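The Snack Box by the Door
Small offices are putting out shared snacks again, and somebody has to keep them stocked 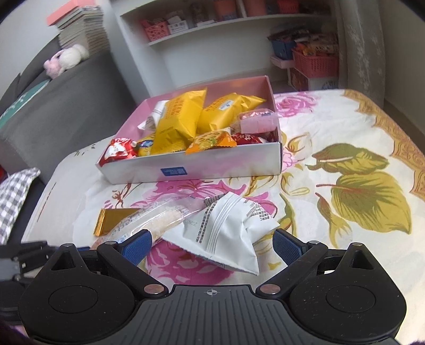 Marina Nikolaidis fills the snack box at Maltanell on Wednesday mornings before she takes her coat off. She has done it for 2 years. The job came with the desk, which is the closest one to the kitchen table, and she has never asked to pass it on.

Maltanell makes labels and small printed cartons from the second floor of a former thread mill built in 1859. There is no cafeteria and the nearest store is a long walk along a road without a sidewalk. People used to bring their own food and keep it in drawers. Then there were mice, and the drawers were cleared out, and the shared box took their place.

The rules are short. Everything in it has to be individually wrapped. Nothing goes in that needs a refrigerator. If you open something, you finish it or throw it out. Nikolaidis wrote these on a card once, but the card got lost and people follow them anyway, mostly.

A shallow box works better than a deep one, she says. The first one was a tall carton left over from a paper delivery, and whatever went in first stayed at the bottom until it expired. "We found rice crackers in there from before I was hired," she says. With low sides you can reach everything, and you can see when it is time to buy more.

She shops at two places. The supermarket is fine for granola bars and pretzels. For the rest she drives to an Asian grocery across the river, where her coworker Lumturie Petek introduced her to the wrapped cakes and small savory packets that now go first every week. Neither of them reads Chinese, so some of the choosing is done by the picture on the package and some by asking at the register. Petek keeps a list on her phone of the ones people liked. A spicy tofu snack is on it with a star. A plum candy is on it with the word "no."

Dates are the part that takes attention. Imported packets may carry a production date and a shelf life where an American shopper expects a best-by date, and a person in a hurry can read one as the other. Nikolaidis checks each packet as it comes out of the bag and puts the older ones near the front. Single wrappers separated from their outer bag sometimes have no ingredient list in English, so she cuts the panel from the bag and tapes it inside the cabinet door. Kiprono Temba, who works in the cutting room, is allergic to peanuts and won't take anything that isn't on the door.

Money is handled with an envelope. Each person puts in what they want, and the company adds $100 a month. Last May the envelope ran short and the box held nothing but pretzels for most of the month. Contributions picked up after that.

Other tenants in the building do it differently. Fotini Koutsoukos, who runs the front office at Clustar one floor up, tried a delivery service and dropped it after a season. The snacks were good, she says, but the same ones kept coming back untouched, and the packing filled the recycling bin. She now buys by hand too, and trades with Nikolaidis when either of them ends up with too much of one thing.

The trading is done on the stairs, usually before lunch. Last week it was seaweed for sesame cookies.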